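Notebook entry, 7 October 2024
Reference stock for the pigment storage trial, paper conservation workshop
Entered by Shuzhen Yan. Read by Hiba Dabbas.

Continuation of the trial opened in July on the keeping qualities of iron gall ink made up to the Mansilla recipe. Batch 104 was decanted this morning. Total volume 200 ml, divided equally between 2 vessels, one for the dark cupboard and one for the north shelf.

Color on the draw-down card was acceptable. The first stroke went down pale gray and reached full black in the usual interval. Some feathering was observed on the unsized sheet and none on the gelatin-sized sheet. The pH strip read slightly more acid than the previous batch, and Fares Haddadin has asked that the gum arabic be weighed again before batch 105 is prepared. The scale was last checked in July and is due.

The Narkis paper samples have been given accession number 3876 and placed in the flat file, second drawer. They are not to be used for testing until Nabil Awad has signed the release. Offcuts from the Colum roll may be used in the meantime - there is enough for several weeks.

Sediment remains the principal concern. Batches filtered once through muslin showed a fine deposit after standing. Batches filtered twice did not, although the second filtering appears to cost a little depth of tone. Hussam Awwad considers the loss negligible. The undersigned does not yet agree and has kept both sets of cards for comparison.
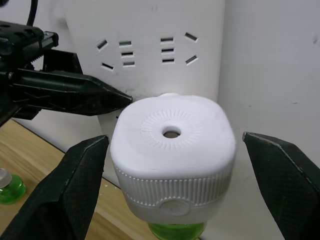
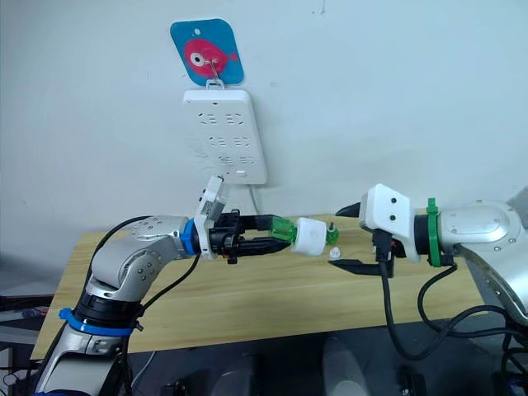
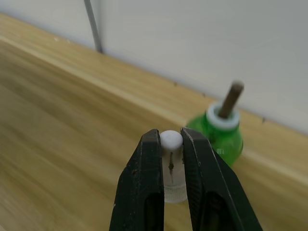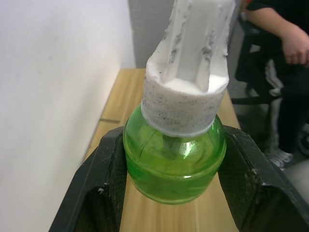

Iron gall ink continues to react with air for as long as it is kept, and the choice of vessel therefore bears on every reading in this trial. Clear glass was used for the earlier batches. A small translucent green bottle with a short neck, such as the one with the wide white cap, would leave little surface exposed at the neck if filled high, but the tint makes it hard to judge the color of the ink by eye. Readings from green glass should be taken from a card only.

Outstanding: reweigh gum arabic; order oak galls from Boltar; repeat the feathering test on batch 104 after one week.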